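Bathroom Refresh Weekend: Your Questions
Updated 2018-04-30

Who runs the workshop?
Fadwa El Idrissi leads every session at Stetside, and she loves a small bathroom! She has been sorting out other people's vanities since her apartment days on Girard, and she still gets excited about a good shelf.

How many people are in a group?
We cap it at 16, so everyone gets time at the counter. Over 121 people have come through already, and plenty of them came back for the kitchen version.

Do I need to bring anything?
Just the stuff that lives around your own sink (yes, the half-used tubes too). We sort it together on the first morning.
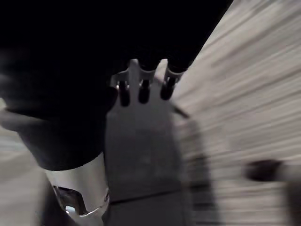
Most people are surprised by how much they pull out of one bag, so give yourself a good 30 minutes for this part.

What should stay out on the counter?
Whatever you reach for every day: toothbrush, toothpaste, soap. Stand the brush and the tube in one cup, put the soap by the faucet, and wiping down gets so much quicker. Fadwa is also a big fan of a few small white flowers. They look wonderful against gray!

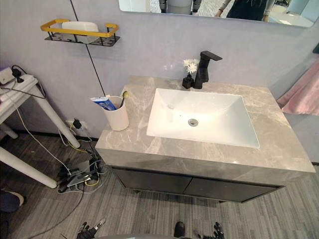
Daily things in a cup at the corner, soap and flowers beside the black faucet.

Where does everything else go?
Behind the doors, or up on a wall shelf if you have one. We spend a whole session on cabinets, and the Skema planning sheet is yours to take home.

Can I bring a friend?
Please do! Sign them up separately so we can hold a spot.

When is the next one?
The next new series starts in February and runs for 7 sessions. Spots open on the Skodetti sign-up page.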